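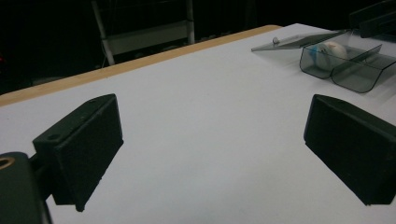 Open Box, Shut Box

An evening with the Prornside robot club, three weeks off the Forsyth final and short of practice

May 24, 2019

Fourteen students on the list. Not all of them here tonight, exams, but enough to fill the end of the room and make a racket. Prornside College, ground floor, past the bike racks and left at the vending machine that takes your pound and thinks about it. I was late. They'd started.

The job in front of them sounds like nothing. One table. One clear plastic box with a lid and a divider down the middle. Open the box, put the thing in the correct half, shut the box. My nephew could do it at two. The Forsyth final wants a robot to do it, over and over, with the box shifted a bit each time and the judges watching.

"People come in and go, is that it?" says Struan Jardine, who is in his second year and has ended up running the club more or less by being the one with the key. "Then they have a go with the gripper in their hand and they go quiet."

I had a go. I went quiet.

How you teach it

The short version, as it was given to me over the noise. You don't write the robot a list of moves. You do the job yourself, holding a gripper like the one the robot will use, with a camera fixed to it. Two blocky black fingers, open and close. Do it again. Do it again from a slightly different place. Save each go. Feed the lot to the program overnight and see what comes out in the morning.

What comes out in the morning is mostly rubbish, I'm told. In January it was all rubbish. The arm would head off confidently to a spot next to the box and close on air, every time the same spot, very sure of itself. They had taped the box down for the first batch. So the program had learned the tape, basically. Learned the place and not the box. A fortnight binned.

Now the box gets nudged before every go. Somebody calls it, somebody else does the nudging, and you are not allowed to nudge it back to where it's comfy. There was an argument about this while I was there. A proper one.

The count on the whiteboard said 384 good goes. They want more. They always want more, and the college shuts at nine.
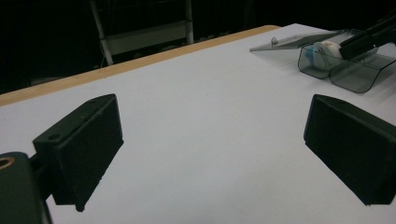

Lid open, black arm down at the box. The pale tabletop gives the cameras an easy background.

The lid problem

Mostly the evening was about the lid. It's thin, it's see-through, and the camera has a hard time with see-through. You or I look at a clear smoky box and see a box. The camera gets a few grey lines where the plastic bends and whatever happens to be behind it. Move your head and it's different grey lines.

Two schools of thought in the club. One lot want to put a strip of coloured tape round the rim, which the rules allow (they've read the rules, a lot). The other lot say tape is how they got into trouble last time. Struan is with the second lot but only just. He'd like them to go for the little knob on the lid, because a knob stays a knob whichever way you come at it.

"Small, though," said a voice from under a desk, looking for a cable.

It is small. I tried to get the fingers on it and missed twice, then pushed the whole box across the table. That go did not get saved.

They also have what they call the two-hander, which I liked best. One gripper minds the box, the other deals with what's inside. Two people stand shoulder to shoulder doing it, breathing on each other, and it goes wrong the second either of them thinks about it. Nobody talks. Then it's over and everyone talks.

Money, kit, the usual

The club has Gomel, which is not a company or a product, it's the name of the software. First-year project that never stopped. Named after the city, where one of the founders had a gran. It takes the saved goes, lines up the pictures with the finger positions and throws out the bad ones. Used to throw out the good ones too. Fixed at Easter, mostly.

Willier, the tool hire place on the ring road, gives them a bit each year and gets its name on the T-shirts. The rest is cake sales. I bought a flapjack. It was definately worth it.

No lecturer in the room, I should say. There's a member of staff who signs things. The rest is students showing other students, and the older ones are good at it, patient in a grumpy way. A lad on his first night was handed the gripper inside ten minutes and told to get on with it.
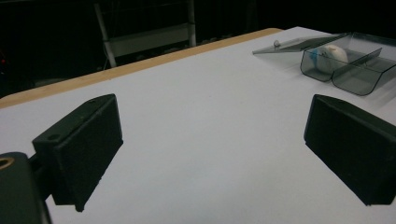
Fingers wide, box lid back. The divider splits it into left and right.

What the final looks like

Each team gets 36 tries in the final. Box somewhere new each time, within a marked square. Points for opening, points for the right half, points for shutting it again without dragging the thing off the table. Touch the robot and the try is gone. Prornside entered last year and came away with a handful of points, all for opening. Never once got the lid shut.

I asked Struan what he'd settle for. He thought about it for longer than I expected, turned the gripper over in his hands.

"Shutting it," he said. "Once, in front of people."

Then someone called a nudge and he had to go, he was next up on the table. Still at it when I left for teh bus.

The Forsyth final is open to the public, free, doors at ten. Prornside's club takes new members all year, no experience needed, bring your own mug.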